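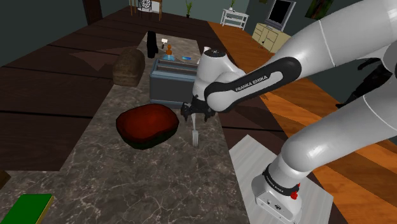
Unit 2: Teaching by Demonstration
Hand Guiding and Remote Control

Course notes, robot manipulation lab
Eun-seong Kwon, revised 06/12/2025

Scope

These notes cover the collection side of learning from demonstration: how a person gets a task into a robot, what gets recorded while they do it, and which defects in the recording matter later. Policy training is the subject of the next unit. Students who missed the safety lecture must read the Aebischer room rules before touching any arm, including the passive leader arms.

The running task is moving tableware and food items on a long counter. It is used first in simulation and then on the bench in the Pindwood lab. The simulated version has a fixed-base arm mounted on its own slab next to the counter, so the near side of the counter is reached with a folded elbow and the far side with an extended one. Keep this in mind when reading the section on reach.

Terms

Demonstration. One recorded execution of a task by a person, from a defined start condition to a defined end condition.

Demonstrator. The person producing the motion.

Kinesthetic teaching. The demonstrator holds the robot and moves it. Also called hand guiding or lead-through.

Teleoperation. The demonstrator moves an input device, and the robot follows.

Observation. Everything the policy will be allowed to see at run time: camera images, joint positions, gripper opening, and force readings if available.

Action. The command stored with each observation. In this course, it is a target end-effector pose plus a target gripper opening, unless the exercise sheet says otherwise.

Episode. A demonstration as stored on disk, with metadata.

Kinesthetic teaching

The arm is put into gravity compensation. Motor torques cancel the weight of the links and the declared payload, and the controller otherwise offers little resistance. The demonstrator grips the wrist or the link above it and moves the tool through the task.

Strengths. The demonstrator feels contact directly. Joint limits are felt as they are approached. There is no mapping between an input device and the arm, and a new demonstrator can usually produce a usable reach within the first session.

Weaknesses. The demonstrator's hands and forearms appear in the camera images. A policy trained on those images may come to depend on them, and they will be absent at run time. The usual remedy is to record the joint path by hand, send the person out of view, reset the objects, and replay the path with the cameras running. Replay requires the objects to be put back accurately. For a thin item such as a fork, a placement error the width of the handle is enough to turn a good grasp into a miss.

A second weakness is payload. If the declared payload is wrong, the arm drifts up or down when released, and the demonstrator corrects for it without noticing. The correction enters the recorded path. Check the payload setting each time the gripper is changed.

A third is force sensing. Torque sensors in the joints register the demonstrator's push together with the contact force at the tool. The two cannot be separated afterward from joint torques alone. Do not use force traces from hand-guided episodes as training inputs.

Teleoperation

Input devices fall into the following groups.

Leader arm. A small passive arm, often with the same joint layout as the robot. Joint angles are copied across. The demonstrator controls the elbow as well as the hand. The Skidine leader used in the lab belongs to this group. It has no force feedback.

Six-axis puck. Deflection is interpreted as velocity. Good for slow alignment, poor for motions that combine translation and rotation. Beginners tend to move along a single axis at a time, and the resulting paths look like staircases.

Handheld controller with tracking. Hand motion is mapped to end-effector motion while a trigger is held. Releasing the trigger lets the demonstrator reposition the hand. This is called clutching. Clutching leaves pauses in the episode, and pauses are a known source of policies that stop and never resume.

Keyboard. Acceptable for testing the simulator. Not accepted for graded episodes.

Teleoperation keeps the person out of the camera images, and the recorded command is available directly as the action. The cost is indirect perception. In simulation, the demonstrator depends entirely on rendered views, and depth has to be judged from shadows, overlap and camera parallax. A single view from above and to one side hides whatever stands behind the wrist. On the counter task, this affects the toaster in particular: its right side is partly covered by the wrist when the gripper is positioned at the fork. Use the wrist camera as a second view before descending.

Delay

Delay is measured from input motion to visible robot motion on the demonstrator's screen. Below the threshold of notice, people work smoothly. As delay increases, they change strategy to move-and-wait: a short motion, a stop, a look, another short motion. In the lab setup, the change appears at about 200 milliseconds. It can be read from the velocity trace as a row of separate humps.

Delay is a property of the session. Log it with each episode. A data set that mixes smooth and move-and-wait episodes without marking them is hard to repair later.

Reach and elbow posture

An arm with a redundant joint can hold the same tool pose with different elbow positions. A pose-level controller picks one of them according to its own rule. The demonstrator who works with a puck or tracked controller therefore does not choose the elbow, and may find it close to a joint limit halfway through a motion.

Procedure before recording:

1. Move the tool to the nearest object in the task and note the joint margins.
2. Move it to the farthest object and note them again.
3. Rotate the wrist through the range needed for each grasp.
4. If any margin is below the value on the exercise sheet, change the start posture. Do not change the object layout.

Grasp selection on the counter task

Objects on the counter differ in what they ask of a parallel gripper.

Fork. Thin and light. In simulation, it may be approached upright, handle toward the fingers and tines toward the stone. On the bench it lies flat and has to be picked from the surface, and the fingertips will touch the counter. Episodes for the two cases are stored under separate task names and must not be merged.

Loaf of bread. Wide relative to the gripper opening. Approach across the narrow dimension. The simulated loaf is rigid. A real one compresses, so the gripper opening at contact differs between the two data sets.

Large rounded red item. Irregular outline, no flat parallel sides. Mirjam Plattner's note from the May session recommends treating it as an obstacle in the first exercise and as a target only in the last.

Toaster. Fixed obstacle throughout. The slots along the top are not used in this unit.

Small bottle behind the toaster. Partly concealed in the standard view. Any episode that targets it must include the wrist camera.

What to record

Each episode contains the observation stream, the action stream, a time stamp per sample, and a metadata file. The metadata file lists the demonstrator code, input device, measured delay, task name, simulator seed or bench layout sheet, and outcome. Outcome is one of success, failure, or aborted. The demonstrator assigns it at once, before the next reset. A second person reviews it afterward without seeing the first label. Disagreements are kept and marked.

Failures are stored in their own folder. They are excluded from behavior cloning by default and used in the exercise on outcome classifiers.

The Adico archive on the course drive holds 1377 episodes from earlier terms. Some predate the delay field. These are marked "delay unknown" and should be left out of any comparison between devices.

Common defects

Idle start. The recording begins before the demonstrator does. Trim to the first commanded motion and keep a short fixed lead-in.

Early success. The episode is stopped when the object is lifted, but the end condition says placed and released. Relabel as aborted.

Inconsistent strategy. The same demonstrator goes left of an obstacle in some episodes and right in others, with no difference in layout. A policy that averages the two drives into the obstacle. Either fix the side in the instructions or use a model that can represent both.

Too-perfect data. Every episode follows the same clean path, and no recovery from a small error is ever shown. At run time the robot drifts off the path and has no data there. Instruct the demonstrator to begin some episodes from a displaced start posture.

Gripper chatter. The trigger is pressed repeatedly near contact. Filter only with the approval of the teaching staff, and store the unfiltered stream alongside.

Camera moved. On the bench, compare the first image of each episode against the reference image. In simulation, check the camera pose in the scene file.

Lab assignment

Work in pairs. Each partner records the fork task in simulation with the Skidine leader and with the puck, using the seed list on the exercise sheet. Swap roles for outcome review.

Hand in:

The episode folders with complete metadata.
A plot of end-effector speed against time for one episode per device and demonstrator, with any clutching or move-and-wait segments marked.
The joint margin notes from the reach procedure.
A one-page comparison of the two devices. State the success rate, the median duration and the source of each failure. Impressions of comfort may be included but go in a separate paragraph.

Bench time in Pindwood is released after the simulated episodes have been accepted. Book through Mirjam Plattner. Bring the signed room rules.

Reading for next unit

Course reader, chapter on behavior cloning and covariate shift. Review the definition of the action vector before class, in particular the difference between commanded and measured pose.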